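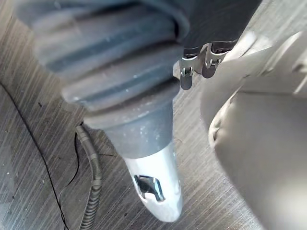
Living with a white kitchen: Lamduan Thepsuriya on marble, mugs and where the plugs go

Published September 25, 2021

Lamduan Thepsuriya cooks most days, and did so for years in a galley kitchen where two people couldn't pass each other. The kitchen she has now is an L shape with white marble along both runs and the same marble up the wall behind. She planned it with Hongjun Ye, a fitter who works under the name Jodby, and the two of them agreed to talk about what they would keep and what they would change.

"I didn't want it to be a show kitchen," she says. "People see marble and think you must be the sort who never fries anything. I fry a lot."

The layout came first. Ye drew a version with the sink in the long run on the left and she turned it down. She wanted the sink in the back run, on the side that goes towards the window, so that the long run could be kept for preparing food.

"That left stretch is where I roll things out," she says. "If you put a sink in the middle of it you've got two short bits of worktop and neither of them is any good for pastry."

Ye says he gets that request less often than he would expect. "Most people start with the sink and the cooker and take whatever worktop is left over. She started with the worktop. It makes my job easier, because the plumbing can usually move a bit and a person's elbows can't."

The stone came from a yard called Navari and cost £2,099 before cutting. Thepsuriya had looked at a printed laminate that was a good deal cheaper, and kept a sample of it on her old windowsill for about two weeks. She didn't dislike it. She found that she kept running her hand over the marble sample and leaving the other one alone, so she paid for the marble and gave up on a new oven.

"The veins are faint, and I chose that on purpose," she says. "The yard had one slab with very heavy grey in it. It was a lovely thing. But I knew I would spend my life wondering if a mark was a vein or gravy."

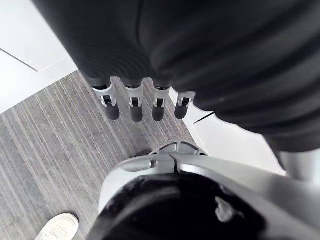
Looking down towards the floor. Photo: Ashok Grewal

Doors and handles

The cupboard doors are plain white flat panels. Ye had suggested a framed door, which he prefers to look at, but he admits that the flat ones wipe down faster. There is no moulding for flour to sit in.

The handles took longer to settle than the doors did. Thepsuriya wanted something she could hook with a finger when her hands were wet or greasy, and that ruled out knobs. She ended up with slim metal bars from Oravec, fitted upright in pairs. The handles came to £400 with fitting, and she still thinks that was too much.

"It was the one bill I argued about," she says. "Hongjun was very patient. He said I'd touch them more than anything else I was buying, and I do, but I'd still argue about it."

Fingerprints are not much of a problem on the bars. On the doors they are. She wipes the fronts every couple of days with a cloth wrung out in warm water and a drop of washing-up liquid, then goes over them again with a dry one. Spray cleaner left streaks that she could only see in the evening.

Inside the cupboards, things are arranged by how often they come out. Everyday plates and bowls are at the front, on the upper shelf of each base unit. Baking tins stand on edge behind them. The cupboard under the sink is for cleaning things only, and she is strict about it.

"In my last place that cupboard had potatoes in it, and shoe polish, and a hot water bottle," she says. "I moved it all out the week I left and thought, never again."

The sink

She was firm about wanting a double bowl. It is stainless steel, set into the back worktop, with a tall curved tap that gives enough height to fill a stockpot. Ye mentioned that a single large bowl is what most of his customers have chosen lately, and that it would take a roasting tin flat.

"I wash up by hand," she says. "One side to wash, one side to rinse. If there's only one bowl you end up buying a plastic one to go in it, and then you've got two bowls anyway and one of them is ugly."

She has one complaint. The tap is tall enough that water from it splashes if it is turned full on, and the drops dry on the marble behind. She keeps a cloth within reach and dries the wall when she dries the sink. It has become part of washing up.

Her brother-in-law, Vivek Sachdeva, stays with her for part of each November and does the washing up while he's there. He leaves the tap on full. They have discussed it.

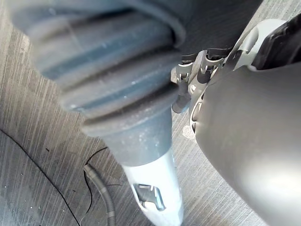

Reading time: 10 minutes

Sockets, and the argument for more of them

Ask either of them what they would change and the answer is the same. There are not enough sockets where they are needed. The white power strip on the wall to the right of the sink was added when it became clear that everything that needed charging or plugging in had gathered at that end.

"I drew the sockets for a kettle and a toaster," says Ye. "I should have asked her to list every plug she owned. I do ask people that now, and they always leave off the phone charger."

Gaurav Sisodia, the electrician on the job, had said much the same thing before the wall was finished and was not listened to. Thepsuriya is cheerful about it. She would have had a proper row of sockets along the left run as well, set into the stone before it went up, as drilling finished marble is slow and nobody enjoys paying for it.

The cable that hangs down by the strip annoys her more than it annoys visitors. She has bought clips for it. They are in a drawer.

Mugs

Thepsuriya got rid of a lot of crockery when she moved in. She'd had mugs from jobs, mugs from other people's jobs and a set from Notier with a gold line round them that couldn't go in the microwave. She replaced the lot with plain white ones.

"They don't have to match if one breaks, because you can get another white mug anywhere," she says. "I like a handle I can get my fingers through. That's all I look for."

Tea stains come off with bicarbonate of soda on a damp cloth. She leaves it for 10 minutes if the stain is old. She doesn't use scouring powder on the mugs or on anything else, having dulled a good sink with it once.

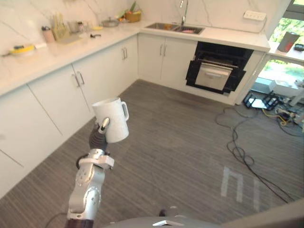

Is marble a sensible choice for somebody who cooks with lemon and vinegar every day?

It can be, if you accept that it will mark. Acid takes the polish off and leaves a dull patch, and a sealer won't stop that, though it does help against oil and tea. Thepsuriya chops citrus on a board, wipes spills straight away and has stopped worrying about the small marks near where she works. Somebody who wants the surface to stay as it was on the first day would be better off with quartz.

She reseals the worktop herself. It means clearing both runs in the evening, wiping the sealer on in sections, buffing off what hasn't soaked in and leaving it overnight. Ye recommends testing with a spoonful of water first. If it beads, the old seal is still doing its job and the tin can go back in the cupboard.

The next thing she wants is a shelf for cookery books. Ye thinks it should go at the far end of the left run, and she thinks it should go somewhere the steam won't reach. He is coming back with a tape measure.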